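Suramside clothing swap returns, and so does the pile on the bed

SURAMSIDE: The August clothing swap at the Catterall hall is back for another year, giving residents a fresh chance to hand over the clothes they never wear and carry home somebody else's.

Doors open at 10 a.m. and close at 2 p.m., or whenever the good sweaters are gone, which last year was a little before 10:30. Entry is one bag of clean clothing. There is no charge, though a jar by the door will be looking at you.

Organizer Anahera Kingi said last year's swap took in over 300 garments, a fair number of them gray and several of them from the same three-for-two sale. What was left at the end went to the Rallano thrift store, where some of it was presumably bought back by the people who had brought it.

The rules have been tightened. Each person may bring up to 16 items. Socks are out. Swimwear is out. Anything printed with the name of a fun run is allowed, but Kingi asked residents to consider how many fun runs one town can absorb.

"People bring the thing they feel bad about, and they keep the thing they should feel bad about," she said. "I'd like to see more of the second kind."

For those unsure where to start, Kingi recommends putting every item of clothing on the bed and making decisions until the bed is clear. She admits the method has a weak point, and that bedtime is it.

Shayne Harawira, who tried it ahead of last year's swap, got through the T-shirts in good order and then met the sweatshirts.

"You hold one up and think, I could paint a fence in that," he said. "I don't have a fence. I now have four sweatshirts for painting it."

Harawira slept on the couch for 2 nights and turned up at the hall with a single scarf. He has signed up again and says he will begin earlier in the month.

Hangers are also wanted, wire or plastic, and can be left at the Endance Street entrance any evening before the swap. Clothes should come folded. A mirror has been promised for the back room, after last year's arrangement, a dark window, led to some optimistic choices in pants.
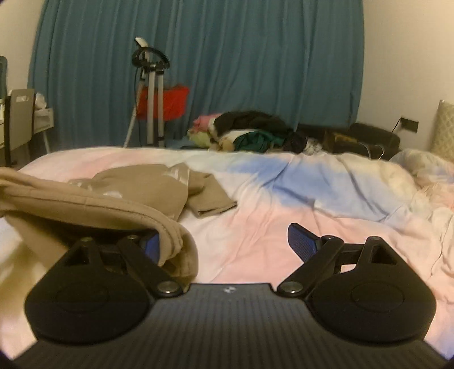
Clothes in pink, green and black at the head of a bed, with a tan one spread out on the duvet.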